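Open day at the Tristemstead workshop — who went?

Forum > Clubs, Visits and Meetups > Trip reports

gearstripper
Got home from the Tristemstead open day on Wednesday night and couldn't sleep, so you lot get the trip report. I went for the CNC router and spent most of my time at the robot arm bench instead. Two arms, a worn old bench top and a pile of kids' plastic cups. The job is picking up cups and nesting them, and I was completely hooked!

Waqas Dhanial was running the session. He drives the arm by hand from a second controller, does the same move over and over, and later on they train it to have a go alone. The group calls the setup Tula. He let people ask anything, and let a few of us drive. A cup on its side is the hard one, much harder than a cup standing up, because it rolls as soon as a finger brushes it and then your lovely approach is aimed at nothing.

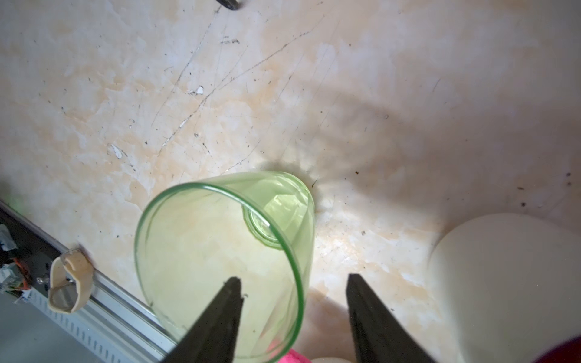
My turn was at half past two and I was terrible. I'd come in too low, nudge it, chase it, nudge it again. Waqas told me to slow down over the last few centimetres and think about which part of the wall I wanted to hold, and the one after that went up sweet as. I may have cheered. There was a girl of maybe ten behind me in the line who got hers first go, so that was humbling.

Anyone else there? I want to compare notes.

pol_and_pete
I was there in the morning session! Agree on the cups, I could have watched it for hours. We had Farzana Hayat doing the talking and she was great with the little ones, she had them guessing where it would grab before it moved.

Did you get to see the Dramard talk upstairs? It clashed with our slot.

gearstripper
Missed it, sorry. I heard clapping through the floor if that helps.

Usuga_Fan
Going to be the grump. I went along in February and again this time, and I thought the demo was a bit thin. It's picking up a cup. My nephew's toy excavator picks up a cup. There was a sign at the door saying 900 demonstrations recorded and I'd have liked to see what 900 of them buys you, running on its own, with nobody holding the controls.

gearstripper
Fair that you wanted to see it run by itself, I did too. But I don't agree it's thin. Have you driven it? The excavator doesn't have to sort out a see-through cup on a blotchy bench. I had trouble telling where the edge was and I've got eyes and a brain behind them.

Usuga_Fan
I drove it in February. Still reckon they should have one policy run per session, even if it fails. Especially if it fails.

pol_and_pete
They did one in the morning. It got the first cup, missed the second one twice and then sat there. Farzana just said "well, that's Wednesday for you" and reset it. Kids loved it. I'd back you on asking for it in every session though.

Usuga_Fan
OK, well, now I'm annoyed I booked the afternoon.

bench_vice_betty
Reading this with envy from the other side of the country. What's the rest of the setup like? I'm building something similar in the garage and I've been going back and forth on what to put around the bench.

gearstripper
Aluminium extrusion for the structure, Betty, and then the bit I didn't expect: loud red, white and black tartan next to the bench, and more of it on shiny panels. I asked, and Waqas said they swap the surroundings every so often so the training doesn't latch onto one plain background. I'd have gone with grey paint and never thought about it. The colour of it grows on you too.

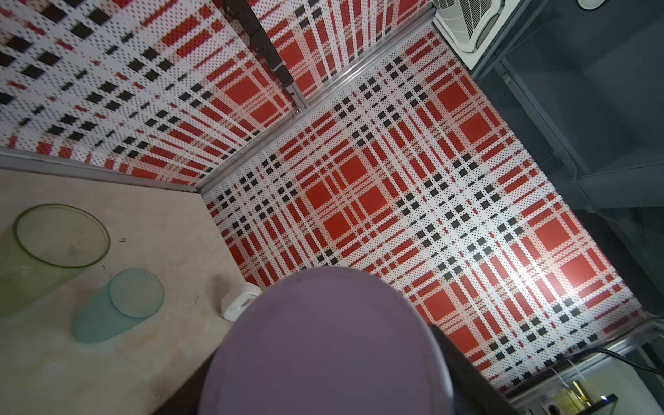

bench_vice_betty
Does the shiny stuff cause trouble with the cameras?

gearstripper
Waqas reckons it makes things harder and he's happy about that, as he'd sooner find out now than in somebody's kitchen. He did say to get the arm going on a dull background first, then add the nasty surfaces one at a time.

bench_vice_betty
That's going on the garage wall. Ta. I've got a roll of silver wrapping paper left from Christmas that might do for stage two.

pol_and_pete
Betty, tape it down flat before you start. I tried foil on mine and the gripper picked up the foil.

solder_and_sons
How many spots per session, and do you need to book? Thinking of bringing my two.

gearstripper
16 per session, and yes, book. The form closes 48 hours before. They'll let under-twelves drive if an adult stands with them. Parking's on the gravel side, and don't trust the map pin, it sends you to the tip.

Usuga_Fan
The map pin has been wrong for two years. Someone should email them.

pol_and_pete
I emailed them. I'll put a policy run in every session in the next one, with your name on it.

Usuga_Fan
Go on then. I'll book the morning this time.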